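Home Organization, Evening Course
Handout 2: Jars, labels and what they are supposed to do for you
Tutor: Samira Jaber
Reading: Mondal, chapter on dry goods (skim it)

Matching jars are sold as a way to waste less food. I would like to see the evidence. The survey most often quoted in this field asked 867 households whether they felt more organized after decanting. Feeling organized is pleasant, but it does not tell you how much flour went in the trash.

Points from the session

Decanting removes the packet. With it go the date, the allergens and the cooking instructions. If you decant, copy the date onto tape and stick it on the base.

"Airtight" on a box is a claim by the seller. Test the lid yourself with a paper towel and a little water, upside down over the sink.

Topping up is the common mistake. New oats go on top of old oats, and the old ones stay at the bottom until August. Empty the jar first, wash it, dry it fully.

Venla Riihimäki asked if small jars are pointless. They aren't, for spices. For rice, a jar that holds 200 grams when the bag holds far more leaves you storing a jar and a bag.

For next time: pick one shelf and write down what you threw out from it. Please don't buy anything.

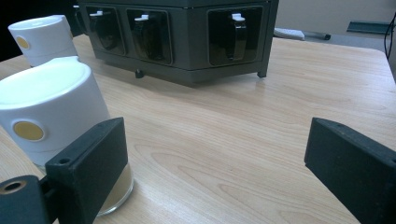
Color codes get more credit than they deserve. A code has to separate one thing from another, and a set where every lid carries the same mark separates nothing. Take the two white caps on the table, each with its mustard-yellow dot: the dots give you no help choosing between them. With the nearer one the clear glass at least shows something tan, filled almost to the cap, but plenty of things in a pantry are tan. Ground ginger, malt powder and brown sugar would all need a word written on them. Bring one unlabeled container from home and we will see who can name what's in it.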